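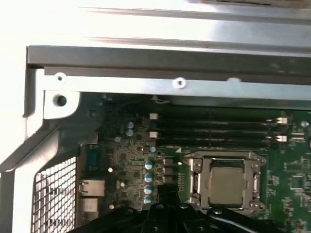
Clarnska is looking for people to join a study on how robots learn careful handwork from ordinary folks, and we would be very glad if one of them turned out to be you. The job we have picked is a humble one, taking the processor out of an old desktop computer and putting it back, and you will be steering the arm while it happens. If you have ever opened a computer you will know the layout: the square processor in its metal bracket, the thin lever lying alongside, the empty memory slots close by, and a gripper that has to come in over all of it without leaning on anything. There isn't much elbow room in there – and the small differences in how people deal with that are what we want to learn from.

You don't need a background in robotics, or in computers for that matter. Our method, which we call Flurach, compares the way different people handle the same delicate step and looks for what their good attempts have in common. So far we have 3408 recorded attempts, and most of them come from our own staff, who have all picked up the same habits from one another (you can probably see the trouble with that). We would love some fresh hands, whether you repair watches, knit, bake, play the cello or simply enjoy fiddling with things.
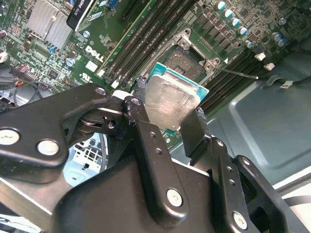
Ndung'u wrote to us afterward that letting go of the chip was far harder than picking it up, and that by the second visit it had become oddly relaxing, a bit like threading a needle with someone else's fingers. We hear a good deal of this kind of thing, and we write it all down, so please do tell us what you notice as you go along!

We have room for 34 participants. Each of you would come in for 2 visits, and there is plenty of time for breaks, questions and a cup of something warm. The first visit starts with a practice run on a spare board, so please don't worry about bending a pin. We record the movements of the arm and the view from its wrist camera, and your name is kept apart from both. You may stop at any point and will still be paid for the visit.

You should be 18 or older and comfortable sitting at a bench. Glasses are fine, and so are left-handers, of whom we never seem to have enough.

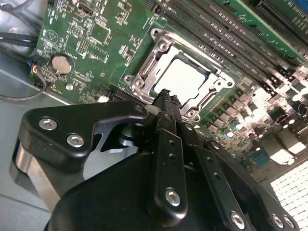

The gripper at the processor socket, Flurach study.

Visits take place in the Jarnness building throughout November, with the first session at 9 in the morning. We can open on a Sunday if that suits you better – just say so when you write. To put your name down, send the Clarnska study desk a few lines about yourself and what you like doing with your hands, and we will write back with the consent form and a choice of times.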